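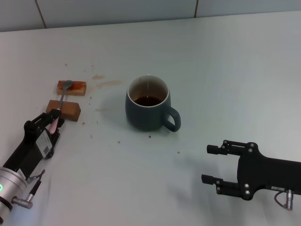
Torben Wegener asks how to get brown drips off a white tabletop, and how to stop them coming back.

The table has a matt white top and I use it for hot drinks more than anything else. I stir, put the spoon down on one of the two little brown blocks, and by the end of the day there are spots and streaks between the blocks and the mug. Fresh ones wipe up. The ones left overnight go faint but don't quite leave, and the block itself gets sticky. I have tried washing-up liquid and a sponge. I don't want to use anything gritty as the last table went shiny in patches. It takes both tea and coffee, if that matters. The top came from Kesow but I no longer have the care leaflet.

Henrike Hellwig

Bicarbonate of soda. Mix it with a little water until it is like thin yoghurt, put it on the mark with a fingertip and leave it 4 minutes. Wipe off with a soft damp cloth and then dry the patch. Don't rub while it is sitting there. Try it at the back first, near the wall, in case your finish doesn't like it.

For older streaks do it twice. If they are still there after that I would stop, because on matt tops you end up seeing the cleaned patch more than the stain.

Sticky is a different problem from stained. Sticky is sugar, or jam if there's been any about, and warm water does that on its own. Lay a wet cloth over it for a bit and it lifts.

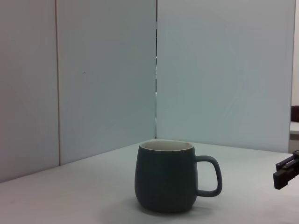 Dark mug, pale inside, on the white top.

Check the bottom of the mug as well. A drip runs down the outside and sits under the base, and on a dark glaze you won't notice it until there is a ring. I wipe the base before I put mine down.

Leonie Schwerdtfeger

get a tray

Dörte Wendt

I agree with most of what Henrike says, but I'd look at where the spoon goes. A flat block has no lip, so whatever is on the spoon spreads over the top and goes down the side. If it is bare wood it will soak some of it up too, and then you won't get it properly clean whatever you use. A saucer does the job. I have one from Gralley with a dip in it, but any saucer would do.

Keep it close to the mug, too. Every bit of table the spoon crosses is somewhere it can drip.

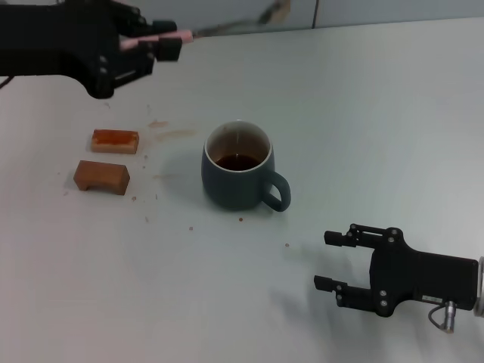 Drink in the mug, stains on the table to the left of it.

The other thing is how full you pour. My mug holds nearly 300 ml and I stop at 200, and I haven't slopped any over the rim while stirring for months. Tap the spoon on the inside of the rim before you lift it out -- two taps is enough.

Torben Wegener

Thanks. The bicarb took the two newer streaks off completely. One old spot by the wall is still there, so I'll leave it. Using a saucer now.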